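Mail-Order Back Issues: Frequently Asked Questions
Grabowska Comics, old paper bought and sold
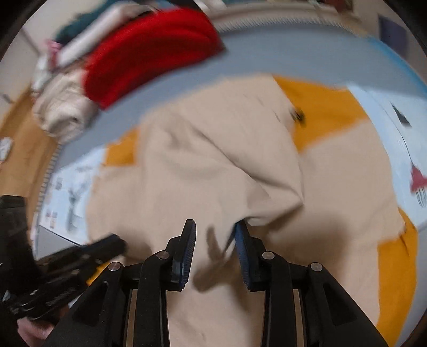
Carys Pumphrey wrote to ask why our grades seem lower than what she sees from other sellers, and whether we would raise one if she sent scans. The short answer is that we grade from the book in hand and don't change a grade from scans. The longer answer is in the grading section.

Last updated 17 February 2023.

GRADING

How do you grade?

We use the usual words: Poor, Fair, Good, Very Good, Fine, Very Fine, Near Mint. Most of our horror and romance stock from the late sixties and seventies falls between Good and Fine. These were newsstand books that got read, folded into back pockets and left in attics. We look at the spine first, then the staples, the cover corners, the page color and the back cover. We turn every page to check for clipped coupons.

If a book falls between two grades, we list the lower one. That is most of the reason our grades look low next to other people's.

What do you mean by "cover detached at one staple"?

The cover has pulled free of one staple and is still held by the other one. The highest grade we give a book in that state is Good. If the cover is fully loose, we say "cover detached" and it goes no higher than Fair, even if the rest is clean.

Do you mention missing coupons?

Yes, always. If the clipped coupon affects the story on the other side of the page, we say so in the listing and give the page.

Are any of your books slabbed?

A few. We don't send books out for slabbing ourselves, but we sometimes buy them that way. The grade on the label is the label's grade and we don't add our own.

Have you pressed or cleaned this book?

We don't press or clean anything. If we know a previous owner did, it's in the listing. Often we don't know.

ORDERING

Is there a minimum order?

No. Postage is the same for one book as it is for three, so most people wait until they have a few.

How long will you hold a book?

Email us and we will hold it for 3 days. After that it goes back on the list. We don't take deposits for longer holds.

I sent a want list. When will I hear back?

Only when we find something on it. We have roughly 800 want lists on file and check them against each collection as it comes in. Ifeoma Okoro handles the want lists. If your tastes change, please send a whole new list and she will replace the old one. Notes saying "take off the war books but leave the ones with good covers" are hard to file.

Can I order by phone?

Yes, but have the listing numbers ready. Titles were restarted and renumbered so often that "number four of the haunted house one" could be several different books.

SHIPPING

How are books packed?

Each book goes in a new bag with a board. Bagged books are taped between two sheets of stiff cardboard, and that goes in a rigid mailer. Orders of 28 books or more go in a box. We tape the bag flap on the back. Please take the book out with the flap folded away from it, as more covers are damaged by tape on the flap than by the mail.

When do orders go out?

Within 2 working days of payment. The January sale orders took longer than that and are all out now. If yours hasn't reached you, write to Faisal Magsi with your order number.

Do you ship overseas?

Yes, tracked only. Any customs charge at your end is yours to pay. We write the full price on the form and won't mark an order as a gift.

RETURNS

Can I send a book back?

Yes, within 28 days, in the bag and board it came in. We refund the price of the book. If we got the grade wrong or missed a defect, we refund postage both ways as well.

What if I bought a second copy by mistake?

Same as above, but postage is yours. Everyone who collects the romance anthologies does this sooner or later. The covers have a lot of women running from a lot of houses.

SELLING TO US

What do you buy?

Horror, mystery, gothic romance, regular romance, and western titles up to the early eighties. We don't need superhero books unless they come with a collection that is mostly something else. We buy coverless copies of scarce romance issues for readers who only want the stories.

How do I get an offer?

Send a typed list with titles, numbers and a rough idea of condition. Photos of the boxes don't tell us much. Nighat Mohmand reads the lists and will reply with a range. The final offer is made once we've seen the books. If you turn it down, we ship them back at our cost.

Will you tell me what my one comic is worth?

We don't do appraisals by email. Look up what copies in similar shape have sold for, and ignore what people are asking for them.

STORAGE

How should I store them?

Upright, in a box that is full enough that they don't lean, somewhere dry and dark inside the house. Garages and basements are bad for paper. Change plain polypropylene bags when they start to cloud or ripple. Boards are acid-free on the coated side only in some brands, so check which way round yours go.

Can I remove a price sticker?

We leave them on. If you want to try, practice first on a book you don't care about.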